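The Nulloline plaid throw, after a winter on our couch

I bought the Nulloline throw in April, when the evenings had started to get that nip in them and our old crocheted rug had finally given up along one side. I'd been eyeing it off at Orellana (the homewares place in Zutenbridge, next to the chemist) and I must have walked past it 5 times before I took it up to the counter.
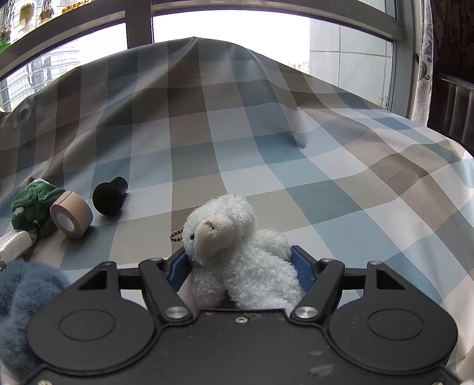 My first worry was whether it would be warm enough, as it feels fairly light when you pick it up in the shop. I needn't have fretted! It's lovely and snug over the knees, and when my brother-in-law Henrik Steinbach came to stay he pinched it off the couch every night and had to be reminded whose it was. He's a big fellow, and it still covered his feet with a bit left over for tucking under.

The plaid itself has been a pleasure to live with. I do like a check in a lounge room, it hides a multitude of biscuit crumbs and goes with cushions of nearly any colour. The grandkids have claimed the throw as cubby-house material, naturally, and it drapes well over the backs of two dining chairs with pegs at the corners. All the soft toys get moved in underneath and there they stay until bath time.

Washing has gone well too. I've put it through a cool cycle 11 times by now, always with a gentle liquid, and dried it on the line in the shade. The colours look to me just as they did when I bought it. It did shed a fair bit of fluff in the first two washes, so please do those on their own (I didn't, and my navy cardigan has never forgiven me).

Now for the grumbles. The label is scratchy and sewn in right where your chin goes, so I unpicked mine. One corner of the hem came loose as well, and I had to put a few stitches in it myself. My neighbour Wim Stevens has the Urnance one, which is heavier and better finished, but he paid a good deal more for it and it takes an age to dry.

I'd give the Nulloline 9 out of 10, and I'm going back for a second one in the green if Orellana still has it.

Contact us | Copyright Zutenbridge Home Notes | Back to top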